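In Praise of the Empty Shelf

My town, Grostham, has 13 storage facilities and one grocery store. I think about this more than I should, usually while standing in line at the grocery store. 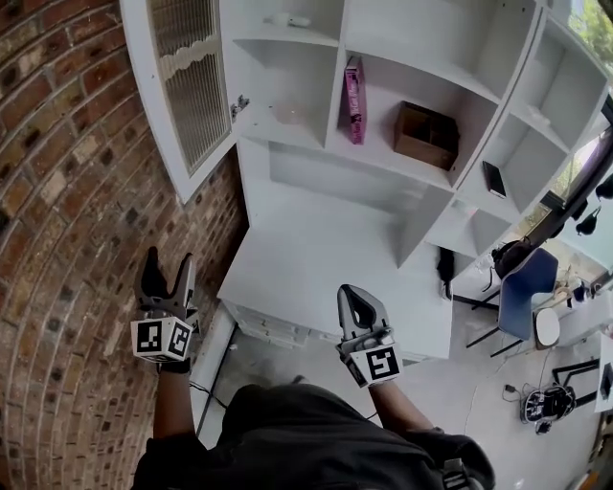

The newest of them is called Prudell, and it opened in July on the lot where the bowling alley used to be. It charges $235 a month for a room slightly larger than my first bedroom. People pay it gladly. My neighbors pay it to house a dining set they dislike, inherited from an aunt they also disliked, and at that rate they will have bought the table again by spring.

We have somehow agreed that a bare surface is a problem to be solved. Leave a shelf alone for a week and someone will buy it a ceramic bird. Then the bird looks lonely. Magazines have a word for this, and the word is "styling," and it mostly means buying 2 candles you are not allowed to light.

I am no better. I own a fondue pot. I have carried it through four apartments and a house on Ostrowski Road, and in all that time it has melted no cheese. Every move I wrap it in good towels, like a relative's ashes.

What I'd like is for us to let some of the space stay space. A cupboard with nothing in it is the most useful cupboard in the house, ready for guests, groceries or a sudden interest in bread. Fill it and you have to start shopping for another cupboard.

The town council meets next month to discuss a fourteenth facility, out by the old Wurier plant. I plan to speak against it. First I need to find my good shoes, which are behind the fondue pot.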